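December
By Grellero Support Desk

Section 4 – Setting up and looking after the tabletop

Read before unwrapping. Covers the Grellero desk top and the longer bench top, same finish on both. Legs and brackets are in the section before this one. If your top came from the Odukoya outlet as a second, same steps, but check the underside first for open knots.

Grain will vary from top to top and along the same top. Normal.

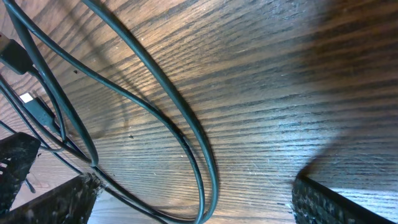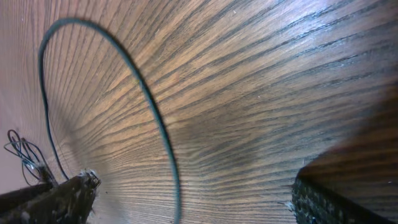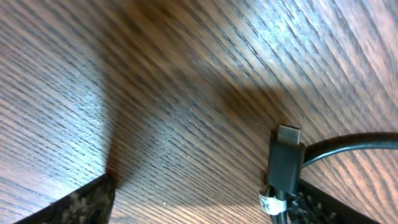
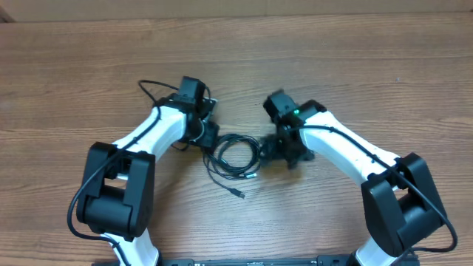
Fig. 4 – Wood grain on a tabletop. Color and streaking look different depending on the light.

Unpacking

1. Carton flat on the floor, arrow side up. Two people for the bench top.
2. Cut the tape only. Keep the blade shallow. We get claims every week for knife lines down the middle and we can't cover them.
3. Lift out the corner blocks. Keep them, you need them in step 5.
4. Slide the top out on its foam sheet. Don't drag it by one corner.
5. Stand it on its long edge on the corner blocks, against a wall, out of the sun. Leave it there overnight so it gets used to the room.
6. Check both faces in daylight. Report dents, splits or lifted edges before you drill or oil anything.

Note: a slight bow on the first day is common if the truck was cold. Usually settles by the next morning. If it still rocks on a flat floor after a week, contact us.

Note: the smell is the factory oil. Goes away. Open a window.

Where to put it

Pick the spot before you put the legs on. Moving it later loosens the bolts.

- Level floor, or use the adjusters on the feet.
- Away from radiators, wood stoves and floor vents. Surface should never go over 122 °F. A closed car or a sunny bay window can get there.
- Gap behind the back edge, a hand's width is plenty. Air has to get at both faces.
- Not against an outside wall that sweats in winter.
- Direct sun will change the color. It'll happen slowly and it won't go back. If part of the top has to be in the sun, move lamps and trays every so often so you don't end up with pale squares.

Room light is up to you. A 4000 K bulb shows the brown fairly neutral, warmer bulbs pull it red or orange. Worth knowing if you are matching a shelf or a floor – take the sample chip to the room, don't judge it in the store.

Fitting the top to the frame

1. Lay the foam sheet on the floor, top face down on it. Brush the foam off first. One bit of grit is enough for a scratch.
2. Set the frame on the underside. Line up the slotted holes with the threaded inserts.
3. Start all 4 corner bolts by hand. Don't tighten yet.
4. Start the middle bolts, if your frame has them.
5. Tighten corner to opposite corner with the short key. Snug, then a quarter turn. No power driver.
6. Turn it over. Two people again. Lift by the frame, never by the overhang.
7. Press on each corner. If it rocks, adjust the feet before touching the bolts.

CAUTION: Do not fill the slotted holes or swap the bolts for wood screws. The top moves across its width as the seasons change. Pin it down hard and it'll crack, and the crack is on you.

First oil

The top ships with one thin factory coat. Enough for the warehouse, not for daily use. Do the first oil before anything goes on the table.

You need: Oltach hard oil (the small can does a desk top), lint-free rags, a Colteno fine pad marked 4000, nitrile gloves, a metal can with a lid and some water in it.

1. Wipe the surface with a barely damp rag, along the grain. Let it dry fully.
2. Go over it lightly with the pad, along the grain. You're knocking down fuzz, that's all. No pressure. Never across.
3. Vacuum with the soft brush, then a dry rag.
4. Stir the oil. Don't shake it.
5. Put a small puddle in the middle and work it outward with a folded rag. Thin. If it looks wet like varnish that's way too much.
6. Do the edges and the end grain. End grain drinks more, go back to it.
7. Wait a quarter of an hour. Wipe off everything that hasn't soaked in. Clean rag, turn it often.
8. Look along the surface at a low angle with a lamp. Shiny patches = oil you missed. Wipe again.
9. Leave overnight. Nothing on it, no cloth over it.
10. Second coat the same way, thinner.

Light use the next day. Leave a full week before hot cups, rubber feet or a cleaning spray.

WARNING: Oily rags can catch fire on their own. Put them in the metal can with water, lid on, outside, the minute you finish. Do not ball them up in the trash. Do not leave them on the bench while you have lunch.

Note: if the surface is sticky after two days, too much oil was left on. Fresh oil on a rag, rub the sticky part until it loosens, wipe off dry right away. Don't use thinner. Don't try to sand it off, it just clogs the paper.

Day to day

- Dust with a dry cloth, along the grain.
- Spills up right away. Coffee, wine and vinegar are the worst ones.
- Sticky marks: warm water, one drop of dish soap, wrung-out cloth, then dry.
- No glass cleaner, no bleach wipes, no scouring powder, no silicone polish. Silicone is a real pain, oil will not take over it later.
- Felt under anything heavy you slide around.
- Cords and cables are fine on the surface. Check now and then that soft rubber ones aren't leaving a line, some of them do on fresh oil. A dark line from rubber normally comes off with a little oil on a rag.
- Don't tape to the top. Masking tape included. It lifts the finish.
- Clamp-on lamps and vises: put a scrap of wood or cork either side of the jaw.

CAUTION: Keep anything that gets hot on a trivet or a stand. Soldering irons, glue guns, pans, slow cookers. Also laptop chargers if you tend to leave them under a pile of papers.

Seasonal check

Twice a year, when the heat goes on and when it goes off. Takes a few minutes.

1. Clear the top.
2. Sprinkle a few drops of water on the part you use the most. Should bead. If it soaks in and goes dark inside a minute, time to oil.
3. Wipe the drops off.
4. Run a hand down both long edges. Feel for lifting or rough spots.
5. Underneath, check the bolts for snug. Don't crank them.
6. Check that the feet are still all touching the floor.

If the water test fails in one place only, you can oil just that place. Feather it out at the edges. It will look darker for a few weeks and then blend in, mostly.

Fixing small damage

Light scratches (can't feel them with a fingernail): rub with oil on a rag, along the grain. Wait, wipe. Repeat if you have to. Most of them stop showing except from a low angle.

Deeper scratches: leave alone or send us a picture first. The face is a veneer on both the desk and the bench top and it's thinner than people think. Sand through it and there is no repair, you're buying a top.

White ring from a cup: give it a day, some go on their own. Then oil and the 4000 pad, very light, small circles on the ring only, finish along the grain.

Black ring or black spot: iron and water, usually a can or a wet tool. Doesn't come out with oil. Ask for the spot kit, follow the sheet in it, gloves on.

Small dent, finish not broken: damp cloth folded over the dent, leave it ten minutes, dry off. Do not use an iron. Steam will lift the veneer glue and then you have a blister insted of a dent.

Loose edge: don't pick at it. Strip of low-tack film to hold it down until you hear from us. This is the one time tape is okay. Take it off slowly, pulling back over itself.

When to stop and call

- Split running in from an end
- Blister or hollow sound when you tap the surface
- Insert that spins when you turn the bolt
- Top bowed so much that the frame lifts off the floor
- Finish peeling in flakes (ours doesn't flake, so something else has been put over it – tell us what)

Have the label code ready. It's on the underside near the back edge, and on the flap of the carton. No code, we can still help but it takes longer. Phone line is closed Tuesday mornings. Leave a mesage or use the form.

Supplies

Oltach hard oil and the Colteno pads are stocked at the Odukoya outlet and by most places that carry the tops. Other hard oils can be used if they're clear and made for indoor furniture. Test on the underside first and let it dry a full day before you decide. Don't mix two oils in the same coat.

Opened cans skin over. Press the lid on tight and store upside down. If there's skin on top, cut it out and strain the rest through an old stocking. Lumpy oil goes to the hazardous waste drop-off, don't pour it down the drain.

Next section: drawers and undershelf rails.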